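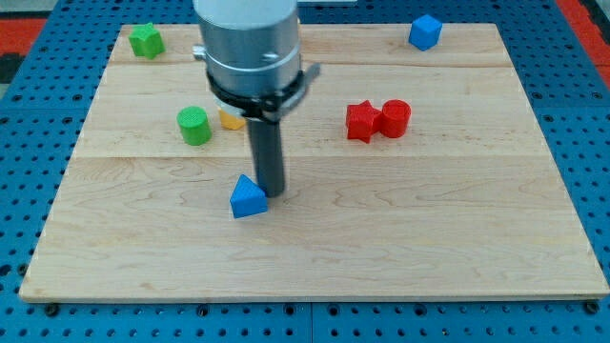
The Robotics Laboratory at Grekcombe opened its doors to the public on 22 April 2019. Over the course of the afternoon 117 visitors passed through the teaching hall, among them secondary school students from Clenport, parents, and a number of staff from local manufacturing firms. Līga Rebane, who heads the laboratory and has organized the open day for the past 2 years, spoke with the Bulletin after the last group had left.

Ms. Rebane began with the choice of demonstration. The laboratory had considered showing its packaging cell, which is housed in the Zariņš Building and runs behind a safety enclosure. "It is impressive to hear, but visitors stand at a window and see very little," she said. "We wanted them close enough to follow each decision the arm makes. A wooden board and a few printed blocks serve that purpose very well."

The demonstration concerned pushing. The arm works over a board set on a perforated table and carries one straight, slender finger pointing downward. It moves plastic shapes by sliding them across the wood. Ms. Rebane explained that the task appears simple to most people until they are asked to predict the result. "A cylinder and a star do not respond in the same way to the same push," she said. "If the finger meets the side of a block away from its center, the block turns. Our younger visitors were invited to say in advance which way it would turn, and they were wrong quite often. So are our graduate students."

Asked why the laboratory studies pushing when most industrial arms grasp, she replied that the two belong together. Parts arrive at a workstation in disorder, and a short push can bring one of them within reach or free it from its neighbor. The research program, known as Cisulov, has recorded 1,170 trials since it began, of which 84 were made in March in preparation for the open day. Each trial is stored with a written instruction, such as a request to bring the blue triangle to the red star.

Visitors were permitted to propose instructions of their own. According to Ms. Rebane, this part of the program ran well past its allotted time. "One student asked for all the red pieces to be kept away from everything else. That is a perfectly reasonable sentence, and it took us some minutes to agree among ourselves on what it should mean," she said. "How far is away? The arm needs an answer to that."

The blocks drew a good deal of attention. They are made on the laboratory's own 3D printers, and their surfaces are finely ridged. Several visitors from industry asked whether the ridges affect the way the pieces slide. Ms. Rebane confirmed that they do, and that the grain and the seams of the board must be considered as well. "We could sand everything smooth," she said. "Our partners in Clenport do not work with smooth parts, however, and we prefer to meet those difficulties here."

A number of parents raised the matter of employment. Ms. Rebane did not wish to make predictions. She noted that the laboratory's technicians spend much of their day setting up tables, checking bolts and calibrating the arm – work for which Grekcombe has found it hard to recruit. The technician certificate will be offered again in the coming academic year, and students who attended the open day may arrange a further visit through the laboratory office.

The laboratory intends to hold the event again next spring, with smaller groups and a longer question period. Ms. Rebane also hopes to place a second board beside the table, where visitors may try the same task by hand using a wooden rod. "With one finger and no thumb," she said. "I should like to see how the parents manage."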